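In Praise of the Plain Red Brick

If I could save only one toy from a burning attic, it would be a plastic building brick, and I wouldn't need time to think about which one. Give me a red one. You can keep the wheels, the tiny windows and the little dragons. I love them too, but they come with their job already decided, and a plain brick will be a chimney at breakfast and a fire truck (well, a quarter of one) by lunch!

My own love affair started up again in May, when I bought a mixed tub at a yard sale in Flultollow. I paid 15 dollars for it, carried it home on the bus and tipped the whole thing onto a bedsheet. That sound! Anyone who grew up with bricks knows it, that big clattering rush, and then the quieter raking noise as you go hunting for the one piece you need.

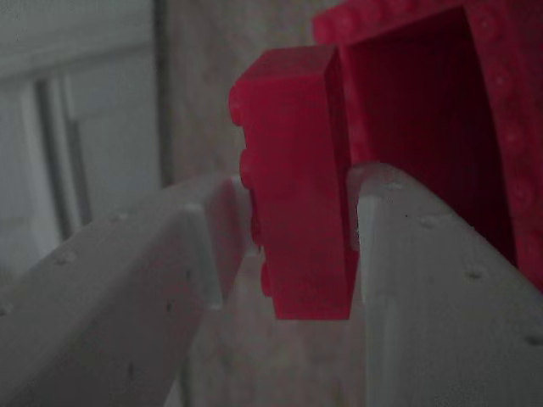 What gets me is how much thought sits inside such a small object. The studs have to grip well enough that a tower survives being carried to the kitchen to be admired, and still let go when a five-year-old wants the pieces back. I have bricks from my childhood that click onto new ones as if they came out of the same bag. I can't say that for my phone chargers, or for the flat-pack shelf in my hallway - a Tekin, and already on its second set of screws.

People tell me kids need the big themed sets now. I bought one last winter, the Vundance harbor, 3938 pieces, and I had a wonderful time with it. But I followed the booklet from start to finish, and then it went on a shelf and got dusty. My niece asked if she could play with it and I heard myself say "be careful." What a terrible thing to say about a toy! It's in the tub with everything else now, and the harbor crane has since been a giraffe.

So here is my case for the boring stuff. Buy the basic bricks, the 2x4s most of all, and a big gray baseplate to put them on. Give the plate a whole table if you can spare one. A baseplate is a kind of invitation, all those studs and hardly anything on them yet, and I have seen grown adults walk past with a cup of coffee and stop to press down one brick, just to feel it.

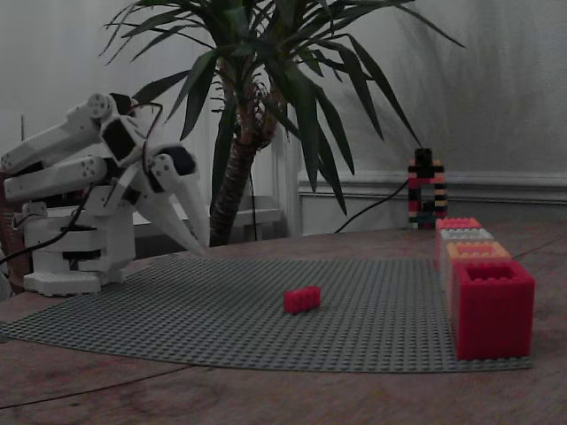
I also want to stick up for sorting, which gets a bad name. I sort by color, my sister sorts by shape, and we have argued this out over two entire Thanksgivings. She has a point that a red piece is hard to find in a heap of red. I don't care. A bin of nothing but orange makes me want to build something orange, and that's how I ended up with a lopsided pumpkin house that I'm still proud of. She keeps hers in a Stustell drawer unit with labels on the front, and she can find a hinge in the dark, and she builds much better bridges than I do.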